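Textile Care Assessor (part-time, fixed term)
Lockwood Garment Testing
Ref: Grisell 3
Posted: October 24, 2024

Lockwood Garment Testing carries out wear and care trials on finished clothing for retailers and small knitwear makers. We are recruiting one Textile Care Assessor to join the Grisell trial, which looks at how care labels hold up against the way people wash, dry and store their clothes at home. The post is part-time, three days a week, and runs until the end of March. It reports to Detlef Reuter, Trials Manager.

Background to the post

The Grisell trial covers 800 garments, issued in batches of 100. Most are fine-gauge knits, with a smaller share of woven shirts and lined skirts. Each garment is measured on receipt, passed to a household, laundered under the conditions set out on its record card, and measured again on return. The assessor is responsible for both sets of measurements and for the written grading of surface change, seam distortion and label legibility.

Duties

— Receive and log garments, checking the record card against the sewn-in label.
— Measure body length, chest width, sleeve length and neck opening flat, to the written procedure.
— Grade pilling, snagging and colour change against reference standards under a viewing lamp.
— Record the condition of the care label, including any fading, fraying or detachment.
— Enter results in Jostari, our sample tracking system, on the day of measurement.
— Prepare a short written note for each batch, listing garments withdrawn and the grounds for withdrawal.
— Telephone households where a record card is incomplete.

Measurement is repetitive work and has to be done the same way each time. Openwork and lace panels need particular care, as they stretch under their own weight if lifted by one edge and must be allowed to relax before a reading is taken. Necklines are measured closed and unfolded. A garment that has been hung is laid flat overnight before assessment.

Person specification

Essential:
— Experience of handling finished garments in a test laboratory, dry cleaner's, alterations workshop, museum store or similar setting.
— Working knowledge of care symbols and common fibre types.
— Normal colour vision, confirmed by a test at interview.
— Clear handwriting and basic spreadsheet skills.

Desirable:
— A qualification in textiles or clothing technology.
— Experience of hand or machine knitting to a pattern.
— Previous use of a sample tracking system.

Garment types

Knit sweater with a lace-textured panel; lace-textured fabric
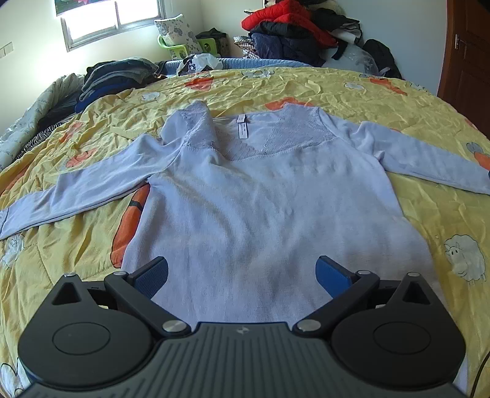
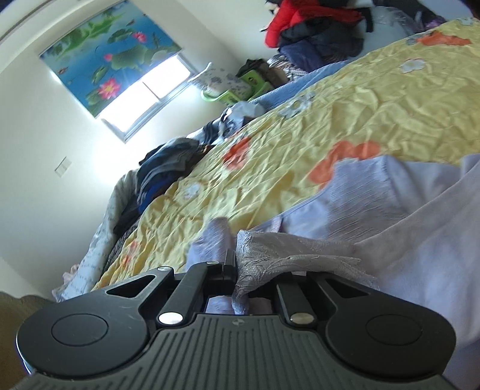
Location and hours

The post is based at our premises in Forier Road. The assessment room is on the first floor and is reached by stairs or lift. Working days are agreed at appointment and remain fixed for the term of the contract. Occasional collection visits to households are made in the company van; a driving licence is useful but not required, and visits are normally made in pairs.

Terms

The hourly rate follows our technical grade and will be confirmed in the offer letter. Holiday is calculated pro rata. Training in the measurement procedure is given in the first fortnight and is paid. New assessors measure alongside an existing member of staff until their readings fall within the permitted tolerance.

How to apply

Send a CV and a covering letter of no more than one page, quoting the reference above, to Lizeth Mosquera in Personnel. The letter should describe one occasion on which you had to follow a written procedure closely and what you did when the procedure did not cover the case in hand. Shortlisted candidates will be asked to complete a practical exercise at interview, consisting of the measurement of three garments and a short label-reading test. Reference standards and tools are supplied. Please tell us in advance if you need any adjustment to the exercise or the room.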